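Sointu Leinonen has run billing at the Gullgate clinic for six years, and she talks fast. The phones are going behind her. Again.

"We had 191 claims kicked back in September," she says. "Same code, same insurer. Tanabe changed the form and didnt tell anyone."

Most were for routine visits. Patients got the bills anyway - some paid, some called her crying.
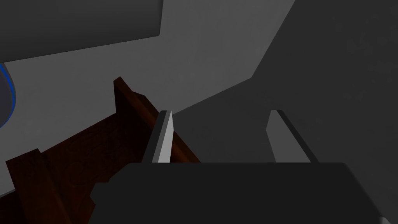
Two gripper fingers with an open gap between them, in a computer simulation.

Tanabe says it is reviewing the claims. Leinonen has a letter saying so, dated 10/6/25. No deadline in it.

Will she drop the insurer? Long pause. "Seventeen of our patients have nothing else. So no." She wants the state to step in, and soon. The Imstead office has teh same backlog, she says, and four people to clear it.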